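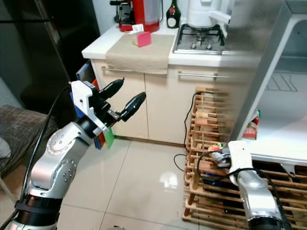
Unit 6, Small Kitchens and Entryways. Handout for Bañuelos section

Bring this back next time, we fill in the rest of the worksheet together.

Counters first. Rule from lecture: daily things stay out, weekly things go in a cabinet, everything else leaves the room. Kettle, dish soap, one sponge = daily. Paper files are NOT kitchen storage, find them a shelf elsewhere. Towels over a door handle, ok for drying, but then the door gets opened less and stuff dies in there (see Wumstead reading, the part on "blocked doors").

Sponge on a towel = slow drying for both. Use a dish.

Walkways. Measure at the narrowest spot, not the widest. Write down what swings, what slides. Doors, cabinet fronts, curtains.
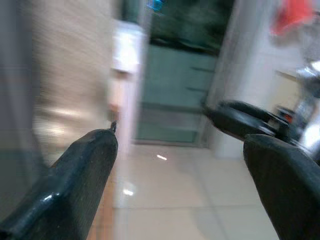 Fig. 2. Beige vertical surface, pale upright beside it.

Floor storage, quick version
- slatted racks let air thru, good for trays, boards, flat panels stood on edge
- tall flat things go at the back or against a wall
- heavy end low
- loose cords off the floor, always
- rack on tile: felt pads, tile is slippery and it scratches

Baltness worksheet, do 2 rooms, kitchen plus one other. Max 100 words per room, fragments fine.
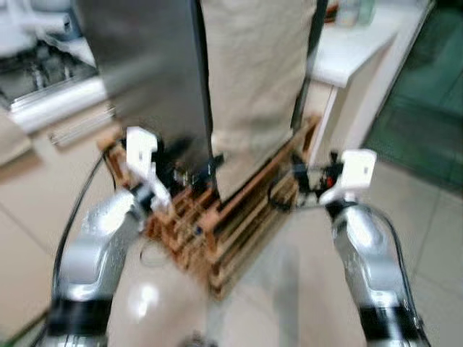
Karla Bañuelos would put the rack question before the counter one: if the floor isnt clear you can't get to the counter anyway, so start low and work up. Fair point. Either order is accepted on the worksheet, just say which one you used.

Due start of class. Late ones in the Bromano box by 6.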